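Filed under: Set-up Guides > Mudari Recorder > Collecting Demonstrations
Wednesday, December 27, 2023
3 comments | 355 shares

Section 4: Recording simulated demonstrations

The Mudari sales sheet says you can record 900 demonstrations in an afternoon. You can, if you don't care what is in them. Our September set held 3,554, and we threw out most of it. Go slower.

Before you start

1. Load the room file and wait until all the furniture has appeared.
2. Open the wrist view in its own window. Do not work from the overhead map alone, however nice it looks.
3. Set the gripper to fully open and confirm it on screen. The status light is not proof.

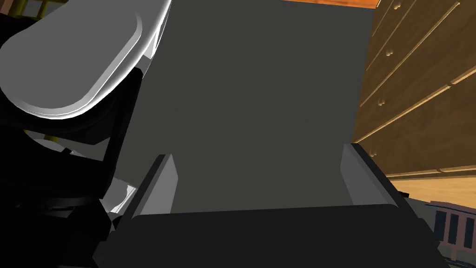
4. Name the session before the first take. Names added later do not carry over to takes already saved.

Note: The manual that ships with the software tells you to turn on Auto-Label at this point. We leave it off. It labels a take by what you asked for, and what you asked for and what the arm did can be two different things.

Recording a take

5. Press Record, then pause for one full second before moving.
6. Bring the gripper in at half speed. If you overshoot, keep recording and correct it. A few clumsy approaches are worth keeping – a set made only of perfect ones teaches the arm very little about recovering.
7. Close the fingers and hold still before you lift.
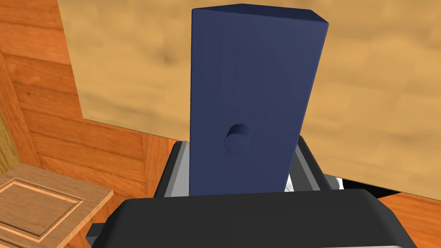
8. Check the grip from the wrist view and from one other view. Contact in a simulator is a guess made by the physics settings, and it will sometimes hold things that no real hand could.
9. Press Stop. Mark the take Keep, Drop or Unsure. Use Unsure freely.

Caution: Do not change the friction setting in the middle of a session to rescue a bad grasp. Every take after the change will disagree with every take before it, and the log will not tell you where the change was made.

Takes with nothing in hand

10. Record some approaches and retreats with the fingers open. Save them under a separate task name.

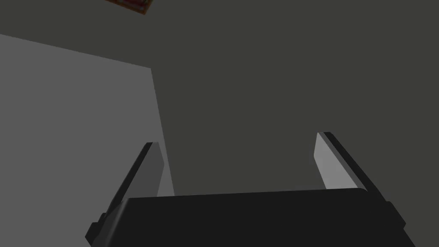
Text: Rungnapa Inthanon, Sangkhawat set-up notes

11. Do not trim these takes to make them shorter. Plitico's import tool offers to do it for you and calls the result "cleaned." Decline.

Reviewing the set

12. Play back every Unsure take at normal speed. Then play back a handful of the Keep takes, picked by someone who did not record them.
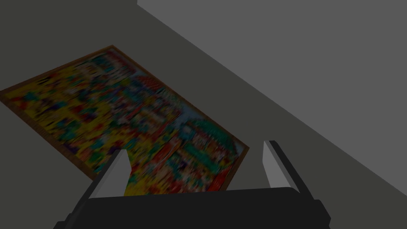

Review is where weak sets get caught, and it is the step people skip. The software gives each take a quality score, which I would ignore. It measures how smooth the motion was. Take a view with the fingers open over a framed, brightly colored picture on a dark gray floor: the score has no opinion on whether that picture was the thing you meant to reach for. Write the intended target in the notes field, in plain words, and compare it with the playback.

13. Delete the Drop takes only after a second person has looked at the list.
14. Export to the Dikness format and reopen the exported file. If the number of takes does not match the session log, export again before closing the recorder.

Note: A larger set is not automatically a better one, whatever the progress bar suggests. Continue to Section 5 once the export matches.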